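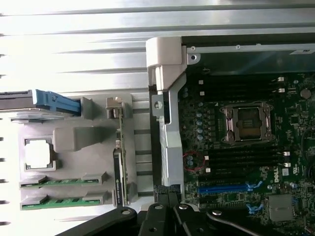 Workshop Tips: Sharing the Teardown Bench With the Robot Arm

3/31/19
By Ilari Turunen, Netwood Workshop Services

Since September the arm at the Clammont bench has taken over much of the repeat handling on Dell workstations. Technicians now spend more of their shift on inspection and sorting. Staff are asked to observe the following.

Open the case before the arm is called in. The side panel comes off by hand and goes on the rack — never on the bench.

Look over the open processor socket yourself. With the load plate raised, the gold-toned contact field is exposed, and neither fingers nor tools should touch it. The final decision on a board remains with the technician.

Set processors and memory modules in the gray tray. Modules should lie flat and parallel, with the retaining tabs holding both ends.

Mark doubtful parts in red. A thin circle drawn around a group of capacitors is enough for the next person to find it. Write the reason on the job sheet as well.

Check the screws on the gripper at the start of each shift. If one has worked free, stop the arm and call extension 3277.

Keep sleeves and lanyards clear while the arm is moving. Two people may work at the bench, but only one gives commands.

No bench position has been removed as a result of this change. Staff who wish to train as arm operators should apply through the Figueroa office — the course lasts 3 days.

Last updated: 3 weeks after first issue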